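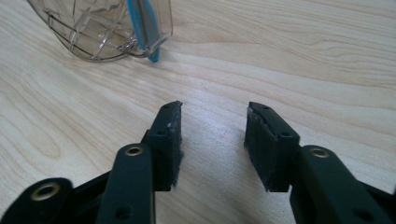 Caring for Autographed Photographs and Television Memorabilia at Home

The Skondville Screen Archive receives regular inquiries from households that have kept signed photographs, scripts and fan club mailings from television programs of past decades. The following guidance is drawn from the handling rules used for the Kastel Collection, which holds 563 signed items.

Handling

Wash and dry the hands fully before touching any print. Hand lotion should not be used beforehand. Hold photographs by the edges and keep fingers away from the signature, particularly where felt-tip ink was used. Work on a clean, dry surface with food and drinks in another room.

Removing old frames

Lay the frame face down on a folded towel and bend the metal tabs back slowly with a butter knife. If the print has stuck to the glass, stop. Do not pull, and do not apply steam or water. Leave the print and glass together and consult a conservator.

Cleaning

Loose dust may be removed with a soft, dry brush, working from the center outward. Erasers, window cleaner and baby wipes are unsuitable for signed surfaces. Tape marks on the back are best left alone.

Storage

Place each photograph in its own polyester sleeve. Soft vinyl album pages can lift ink and should be replaced. Sleeved prints may stand upright in an acid-free box, with a sheet of stiff card behind every 10 prints so that they do not slump. Scripts should lie flat – remove rubber bands and rusting paper clips first. An interior closet is a better location than an attic or basement.

Display

Ultraviolet-filtering glass slows fading but does not prevent it. Many households display a good color copy and store the original. Where the original must hang, choose a wall away from windows and radiators, and change the print on view every few months.

Records

Write the program, the performer and the place of signing on a slip of acid-free paper kept with the sleeve. Do not write on the photograph itself, even on the back. Letters and envelopes that came with a signed print should be kept – they are often the only evidence of where it was obtained.

Printed copies of this page are available at the Oshima Reading Room, 116 Drelell Street, Skondville.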